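Bumora Supper Room - Minutes of the June Meeting

Present: Trinidad Herrero (chair), Shireen Lekota, Jhair Huamán, Lerato Mokoena, Lizelle Ndlovu (minutes)

Trinidad opened the meeting and thanked everyone for coming out in such heat, and a special thank you went to Shireen for the lemon cake, which disappeared well before we reached item two. The minutes of the last meeting were read and agreed, with one small fix: it was Jhair and not Lerato who offered to bleed the radiators.

1. Money

We have 400 dollars left in the furnishings pot after paying Politis for the curtain rail and the fitting. Lerato said she was pleasantly surprised, as she had been expecting a good deal less. We agreed to keep 100 dollars back for odds and ends before August, when the room is booked solid and things do tend to get broken or walk off.

2. Chairs

Seven of the folding chairs now wobble. Jhair has tightened what he can and thinks the rest need new rivets - he will take one to Cendach and ask for a price before we decide anything. Shireen asked that the bad ones be stacked apart in the meantime and marked with tape, as her aunt had a fright on one at the spring supper (no harm done, and she has been very sweet about it).

3. The flowered wall and the table coverings

We had a long and very enjoyable talk about this one, and I have not tried to get all of it down. Everybody is fond of the wall. Shireen spoke up for the big pink peonies, and Lerato said that children at the suppers always go looking for the ladybug and the moth, and that we should never dream of painting over it. That was agreed without a vote!

The question was what to put on the tables next to it. Jhair feels that flowers on the wall and flowers on the cloth are a lot to take in over a plate of food, and he brought a plain cream sample from Wisto to pass around. Trinidad prefers the mint-green cloth with the soft pink roses, and finds it cheerful. She did grant that it shows crumbs, and asked that whoever is last out please shake it outdoors and wipe down underneath.

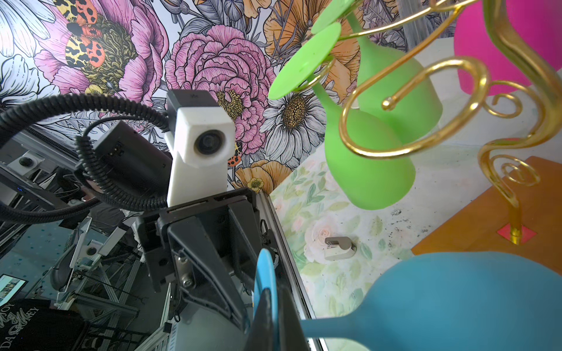
Shireen said she would be sorry to see the roses go, that the pink picks up the peonies so nicely, and that a plain cloth would make the place feel like a waiting room. Lerato wondered if we might do both, with the plain cloth for meetings and the roses for suppers, and this seemed to please most people. Jhair will leave his sample in the cupboard so that we can try it for size.

Agreed: keep the rose cloth for now, buy one plain cloth from Wisto if the price stays under 100 dollars, and look at it again in August.

4. Any other business

Lizelle asked for the cupboard key to go back on its hook after use. Lerato has two jars of buttons if anyone sews.

Trinidad closed the meeting and we stayed on to wash the cups.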